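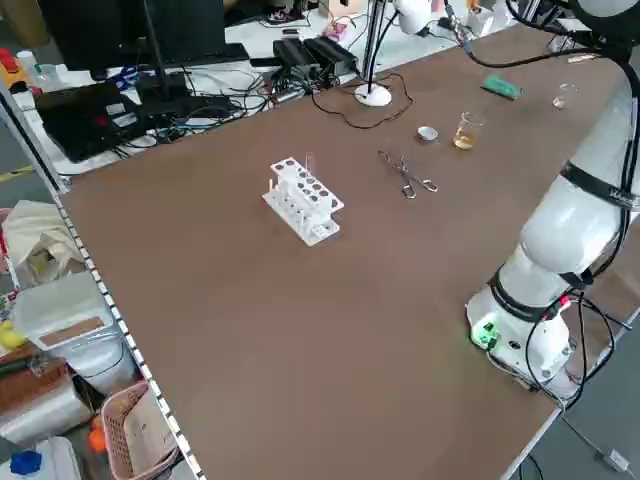
Stasiv Robot Arm Club: people wanted for the fall project

Posted 9 September 2021

We need more hands. Stasiv is the student robotics club, we have one big project per term and this term it's Proren, the lab bench helper. Last year's group mostly graduated. So: open spots, no experience test, please read the whole thing before writing to us, a lot of it answers what people always ask.

What Proren is

Teach an arm to do small boring chores at a chemistry bench. Pick up a test tube, put it in the rack, take it out again. Move a beaker from one spot to another without tipping it. Tongs later, maybe, tongs are hard. Everything gets recorded, sorted, and used to train the next version of the controller. Then we run it again and write down what went wrong. Then repeat til the end of term.

At the end we enter the Vullari student challenge, bench tasks category. Each team gets 20 minutes at the table and the judges pick the order of tasks on the day, you don't get to choose. We entered last year and came home with 305 points, winning team had 495. Most of what we lost was on regrasping and on resetting too slow between tries. Both fixable. We have notes.

Who we're looking for

Four roles. You can put down more than one, say which you'd like best.

Operators. You drive the arm through a task over and over, same way each time. Patience matters more than coding. Gamers do ok at this, so do people who knit. You'll also reset the table between runs, so be ready to put the same beaker back in the same place all evening.

Fixture and gripper people. Printing blocks, holders, fingers, adapters. Some CAD needed, any program, we can open most formats. If you've never printed anything but can draw it on paper with measurements, write anyway, we'll pair you up.

Code. Python mostly. Some of the old scripts are bad and uncommented and we know it. You would be cleaning up the logging first, then the task sequencer. Machine learning is nice to have and not required for the first half of term.

Wiring and bench. Cable routing, power, labels, keeping spares where people can find them.

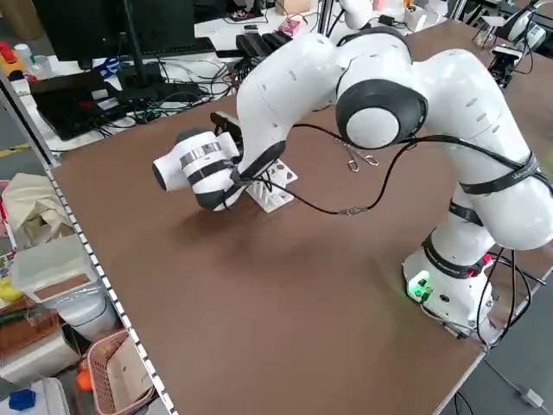

Cable slack is a real job by the way. Too tight and the wrist can't turn all the way, too loose and it drags across whatever is on the table. Last year we lost a whole session to a cable catching on a rack. If that sort of problem sounds like fun to you, apply for wiring and bench, that role always gets the fewest names.

Time

Two evening sessions a week, 6 to 9, in the Gidex building, ground floor workshop. You need to make one of them every week, both is better. Extra sessions in the last two weeks before the challenge, plan for it now and tell your roommates. If you have a lab class or a job that clashes some weeks just say so up front, we can work around it. What we can't work around is people who vanish.

What you get

Project credit if your department accepts it (check with your advisor first, we can't do that for you, we will sign the form). Training on the arm. Your name on the project report and the challenge entry. Pizza on long nights. No pay, sorry, this is a club.

Travel to the challenge is covered for people who've been to at least 4 sessions by the entry deadline. Bring your own lunch money.

Rules, short version

Safety training before you touch anything, no exceptions, takes one evening. Closed shoes. Long hair tied back, no dangling sleeves or lanyards. One person stays by the stop button whenever the arm is powered and moving, and that person isn't on their phone. Any liquid near the arm is colored water or similar, we dont use real chemicals at this bench. No food or drinks on the table. Put tools back.

First year students welcome. Exchange students too. You don't have to be in engineering, one of our best operators last year was a music major.

How to apply

Fill out the paper form outside the workshop or send the same information through the club page. We want:

- name, year, department
- which role or roles
- which evenings you can make
- a couple of lines on something you built, fixed or broke. Doesn't have to be a robot
- anything we should know about access, the workshop has a step at the side door but the main entrance is flat

No resume needed. No cover letter either, really, we won't read it.

Forms are due by the end of September. We go through them as they come in, and the operator spots usually fill first, so sooner is better. Everyone gets a reply, yes or no. If it's a no we keep your name for the spring project unless you tell us not to.

Want to look before you sign up? Come by during any session, knock hard, the pritner is loud. Stay behind the yellow tape and ask whoever is closest.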